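Delia Yáñez has worked on the teardown floor at Erkmont for 7 years. For most of that time she did the same thing as everyone else on the line: open a computer, take out what could be resold, and put the rest in the right bin. In September the company put in the first of its robot arms.

"I thought it would be faster than us," she says. "It's slower. But it keeps going through lunch."

The arms handle inside work, such as cards in their carriers. People still open the cases, cut zip ties and decide whether a machine is worth taking apart at all. Yáñez now looks after 2 stations and is called a cell operator. The job pays a little more than her old one.
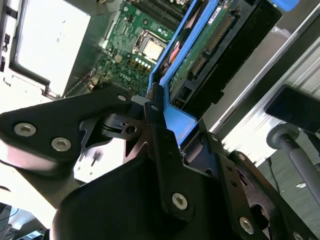 Did anyone lose their job when the arms came in?

Nobody was laid off, but three people who left over the winter were not replaced.

Yáñez says that is what gets talked about at break. "They told us no layoffs, and they kept to it. But the line used to be full and you had somebody on each side of you. Now I can go an hour without talking."

Her wrists are better. She used to wear a brace on the right one and stopped in the new year. What she has in its place is paperwork. Each time an arm stops, she fills in a form on the tablet with the model of the computer and what it was holding. Last month she filed 92 of them.

Angus MacRitchie, the shift lead, reads the forms. He says older office machines cause most of the stops. "Bent rails, a screw somebody put in that doesn't belong. Delia sees it before she even sets the case down. I'd like the system to know half of what she knows."

She has been asked to train the next operators, starting with Hipólito Paredes from receiving. She said yes, on the condition that training hours count toward her grade. She is still waiting for that in writing.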